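임산부·가족 사진 촬영 의상 준비 및 세탁 안내

본 안내문은 Plumgate 스튜디오에서 만삭 사진 또는 가족 사진 촬영을 예약하신 고객께서 의상을 선정하고 촬영 당일까지 관리하는 절차를 정리한 것입니다. 개인 소장 의상을 사용하시는 경우와 스튜디오 대여 의상을 사용하시는 경우 모두에 적용되며, 대여 의상에만 해당하는 사항은 별도로 표시하였습니다. 최종 개정일은 2025년 5월 18일입니다.

1. 촬영 시기와 의상 치수

만삭 촬영 의상은 예약 시점의 치수로 결정하지 않습니다. 예약 후 촬영일까지 체형이 달라지므로, 허리선이 가슴 바로 아래에 있는 원피스나 신축성 있는 니트 소재를 권장합니다. 몸에 밀착되는 의상은 배의 윤곽이 잘 드러나며, 폭이 넓은 의상은 손으로 배 아래를 가볍게 받쳐 선을 잡아 주어야 합니다. 두 종류를 한 벌씩 준비하시면 한 회차 안에서 다른 분위기의 사진을 얻을 수 있습니다.

대여 의상의 가봉은 촬영 5일 전까지 완료하여야 합니다. 가봉 시에는 촬영 당일 착용할 속옷과 신발을 지참하시기 바랍니다. 어깨끈이 보이는 의상에는 끈 없는 속옷이 필요하며, 스튜디오에서는 속옷을 대여하지 않습니다.

2. 색상 선정

가족이 함께 촬영하는 경우 동일한 색으로 통일하기보다 같은 계열 안에서 명도를 달리하는 방식을 권장합니다. 어머니의 의상을 먼저 정한 뒤 나머지 가족의 의상을 맞추는 순서가 효율적입니다.

Grondby 실내 촬영실은 벽과 바닥이 밝은 회색입니다. 크림색, 연한 갈색, 탁한 녹색 계열이 무난하며, 형광색은 피부에 색이 반사되므로 피해 주십시오. Skjelbred 야외 촬영지는 계절에 따라 배경색이 달라집니다. 12월에는 마른 풀과 나무줄기가 배경이 되므로 짙은 적갈색이나 남색이 적합합니다.

큰 글자나 상표가 인쇄된 의상, 촘촘한 줄무늬 의상은 사용하지 않습니다. 촘촘한 줄무늬는 사진에서 물결 모양의 간섭 무늬를 일으킬 수 있습니다.

3. 배우자 및 자녀의 의상

배우자께서는 주머니를 비우고 손목시계와 휴대전화를 보관함에 넣어 주십시오. 흰 셔츠를 입으실 때에는 안에 받쳐 입는 옷의 목선이 보이지 않는지 확인하시기 바랍니다.

자녀의 의상은 평소 입어 본 옷이 가장 좋습니다. 새 옷은 촬영 전에 한 번 이상 세탁하여 입혀 보시고, 목 뒤의 라벨을 불편해하면 미리 제거하십시오. 여벌 한 벌을 반드시 지참하시고, 간식은 옷에 묻어도 얼룩이 남지 않는 것으로 준비하십시오.

4. 신생아 촬영을 함께 예약하신 경우

출산 후 신생아 촬영에 사용하는 싸개와 담요는 스튜디오에서 제공합니다. 가정에서 직접 준비하신 담요를 사용하고자 하시면 26인치 이상의 정사각형 제품을 권장하며, 보풀이 일지 않는 소재여야 합니다. 손뜨개 담요는 실 끝이 풀려 있지 않은지 확인하여 주십시오. 아기의 손가락에 감길 수 있는 술 장식이 달린 제품은 사용할 수 없습니다.

5. 촬영 전 세탁

개인 의상은 촬영 이틀 전까지 세탁을 마치고 완전히 건조하여 주십시오. 세탁 절차는 다음과 같습니다.

가. 의상 안쪽의 취급 표시를 확인하고, 물세탁이 가능한 의상과 그렇지 않은 의상을 분리합니다.
나. 흰색 의상과 유색 의상을 따로 세탁합니다. 레이스와 얇은 직물은 세탁망에 넣습니다.
다. 향이 없는 중성세제를 사용합니다. 임신 중에는 냄새에 민감해지는 경우가 많고, 신생아 용품에는 잔향이 남지 않아야 합니다.
라. 섬유유연제는 사용하지 않습니다.
마. 탈수는 약하게 설정하고, 종료 즉시 꺼내어 옷걸이에 걸어 말립니다.
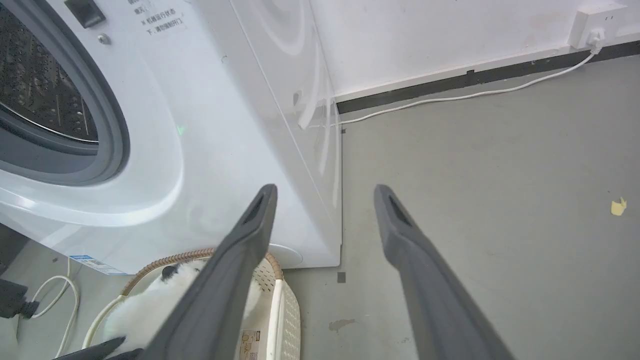 드럼세탁기 문과 내부 세탁조

세탁조의 상태도 함께 확인하여 주십시오. 고무 패킹 안쪽에 먼지나 이물질이 남아 있으면 밝은 색 의상에 옮겨 묻을 수 있으므로, 세탁 전에 마른 천으로 닦아 내시기 바랍니다.

대여 의상은 고객께서 직접 세탁하지 않습니다. 오염이 발생한 경우 문지르지 마시고 직원에게 알려 주십시오. 반납된 의상은 Skerkura 의상실에서 일괄 처리합니다. 통상적인 오염에는 비용이 청구되지 않으나, 찢어짐이나 변색으로 재사용이 어려운 경우에는 계약서에 명시된 수선비가 적용됩니다.

6. 다림질과 운반

주름은 사진 보정으로 완전히 제거되지 않습니다. 면과 마 소재는 촬영 전날 다림질하고, 얇은 직물은 스팀으로 펴 주십시오. 운반할 때에는 접지 말고 옷걸이에 건 채 덮개를 씌워 차량 안에 걸어 두십시오. 탈의실에 스팀다리미가 비치되어 있으며, 촬영 시작 전까지 이용하실 수 있습니다.

허리와 배에 고무줄 자국이 남지 않도록 당일에는 헐렁한 옷을 입고 오시기 바랍니다. 자국이 옅어지는 데에는 시간이 걸리므로 집에서 출발하실 때부터 착용하시는 것이 좋습니다.

7. 문의 및 변경

의상 선정에 관한 상담은 의상 담당 Ingegerd Strömberg가, 일정 변경과 대여 계약은 예약 담당 Brock Cormier가 맡고 있습니다. 가봉 일정을 변경하실 때에는 예약 번호와 희망 시간을 함께 알려 주십시오. 상담 전에 소장 의상의 사진을 보내 주시면 촬영지에 맞는 조합을 미리 검토하여 회신해 드립니다.

문의: Plumgate 스튜디오 예약 창구 | © 2025 Plumgate. 무단 전재 및 복제 금지 | 맨 위로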